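Cutside Open Studios: Frequently Asked Questions

Everything we get asked, in the order we get tired of answering it. If yours isn't covered, write to Siu-fong Fung through the contact form. She reads it on Tuesday evenings, so a message sent on Tuesday night will have time to mature.

What is it?

One weekend in July when the artists of Cutside open their front rooms, sheds, garages and in one case a landing, and people come in and look. There are 28 addresses this year. Some have one artist in them and some have several who are still speaking to each other.

Is it free?

Looking is free. The printed map is free too, while it lasts. Art costs whatever the artist says it costs, and haggling with someone in their own kitchen is between you and your conscience.

When can I go round?

Doors open at 11am both days and close at 5pm. Please don't try the handle at 10.40 because you saw somebody moving about. That's the artist, and they are hoovering.

Can I see everything in a day?

People have tried. The full route takes in the hill twice and the level crossing once, and the level crossing has its own ideas. Most visitors manage 12 addresses before they need to sit down, and the bench outside the Stindeo bakery is a good place to do it.

Are dogs allowed?

Check the map for the paw symbol. No paw means no dog, including very good dogs, including dogs that can be carried. Number 19 has wet oils at tail height.

Do I have to buy something?

No. You don't have to say anything clever either. "I like that one" has been going down well for years. "My niece does these" has not.

What about access?

Step-free addresses are marked with a circle, and a half circle means one step and a willing arm. Jytte Fogh has walked the whole route with a tape measure, so the widths listed on the back of the map are real widths. The landing, sadly, is still up a flight of stairs.

Is there parking?

There is a car park behind the Cetumetti hall with 133 spaces. Residents of Au Lane would like it known that their drives are not among them.

I'm an artist. How do I join?

Fill in the form, send a photo and a short statement, and say which room you'll be using. You need to live or work in Cutside. Having once been very moved by Cutside isn't enough, though it did make for a nice letter.

Do I have to be any good?

There's no selection panel. If you make things and you're prepared to stand next to them for a weekend, you're in. Last year brought ceramics, linocuts, quilts, a great many herons, and Ekow Akpalu's sound piece, which next door's parrot has since learned.

How long should my statement be?

Forty words. Yours is longer than that. We know because Mei-kuen Fang cuts them all down to fit, and the word "liminal" goes first. 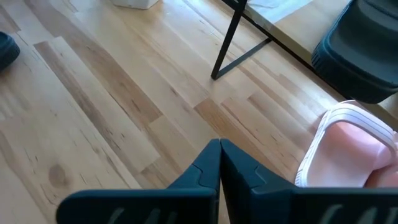
What sort of photo works on the map?

The map photo is printed slightly bigger than a postage stamp, and most of the ones we get were never meant to be seen that small. A wide view of your whole studio comes out as porridge. Go for strong, plain shapes: a pair of dark ones leaning in from either side until their tips touch, with just a thin seam between them, will still be legible when somebody is squinting at it in the rain. Dark grey prints well. Pale watercolours, we're sorry to say, mostly print as paper. One picture per artist, please, and no text on it, as it will only look like a smudge.

What if my photo is late?

You get the grey square. Dineo Hendricks had the grey square two years running and claims it brought people in out of curiosity, but she does live opposite the bus stop.

What does it cost to take part?

Twelve pounds per address, however many of you are squeezed into it. This pays for the map and the yellow balloons for your gate. We take no commission.

How do I stop visitors wandering upstairs?

A chair across the bottom step with a plant on it. Signs get read as suggestions – chairs are taken seriously.

How many people will come?

The busiest house last year counted 234 over the weekend. The quietest had a lovely time and finished a jigsaw. Being near the bakery helps.

Should I provide cake?

You are under no obligation. Be aware that word travels fast between addresses, and that people will mention the lemon drizzle up the road while looking at your etchings.

Will it go ahead if it rains?

Yes. Bring a coat, and a bag for the map. If you're hosting, put down something old by the front door.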